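Shiny parts and wrist cameras: what changed when I stopped cleaning up the data

I have been working on the same problem since March, and I finally have a result worth writing down. The question is simple. If you train a picking policy on images from a wrist camera, how much do reflective objects hurt it, and what is the cheapest fix?

My setup is a two-finger gripper with a small camera at the wrist. The policy only sees that one view. There is no overhead camera and no depth. I took depth out early on because chrome gave me holes in the map wherever there was a highlight, and filling the holes took more time than it saved.

The first version was trained on what I called the Ballbridge set. I recorded it at the Ballbridge workshop, on a matte gray mat, with plastic and painted parts. It had 3,000 short episodes. On that kind of object it did well. Then I moved the arm to the bench at Komura, where there is polished tube and bare metal all over the place, and it got a lot worse. It would line up on a highlight and close next to the part. Sometimes it moved toward a reflection of its own fingers and stopped.

My first idea was to filter. I wrote a script that threw out any image with a lot of blown-out pixels, retrained on what was left, and tested again. The score at Komura went down. In hindsight this makes sense. I was removing the few images that looked anything like the place I wanted the robot to work.

The second idea was to add fake highlights. I painted bright streaks on the training images at random positions and angles. This helped some. The trouble is that a painted streak stays put on the object when the camera moves, and a real one slides. The policy takes in a short run of images, so it can learn that difference, and I think it did. It ignored my streaks and kept falling for the real ones.

The third idea is the one that worked, and it is boring. I recorded new episodes with the shiny things left in, and I didn't tidy the bench first. Boards, loose wiring, tube, sheet metal. I kept the same reach and the same kinds of grasp as before.

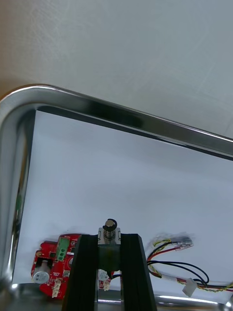

Wrist view with chrome tube, a red board and loose wiring around the fingers.

What I like about views like this is how many thin bright edges there are. The rail has a white line along its top and a dark band under it, and to a network that can look a lot like the edge of something you could pick up. The old policy would have had very little to compare it with.

I recorded 55 of these episodes and mixed them into the Ballbridge set. That was too few to matter when sampled evenly, so I weighted them to come up in every batch. Training took around 23 hours on my one card. I changed nothing else: same network, same learning rate, same stopping rule.

At Komura the new policy stopped going for highlights almost completely. It still misses, but the misses are now ordinary ones, mostly closing a little early on soft wire. On the old matte parts I couldn't see a difference either way, which was a relief. I had expected to give something up there.

I also ran it at Boutros, where the lighting is warmer and comes in low from one side. I had no training data from there at all. It held up better than I expected on bare metal and worse on clear plastic sleeves. I have almost nothing transparent in the data, so I will start there next.

A few limits. This is one arm, one camera and one person doing the recording. I trained each version with only 2 seeds, and the two agreed on the ranking but not on the size of the gap. I would not put a percentage on any of it yet. I also can't separate "more shiny things" from "more mess," as the new episodes have both. The proper test is a set of shiny objects on a clean mat, and I haven't recorded it.

The recording scripts and the batch weighting code are in the Grastalport repository, in the folder named wrist. The streak painting code is there too, switched off by default. If you run the clean mat test before I do, send me the numbers.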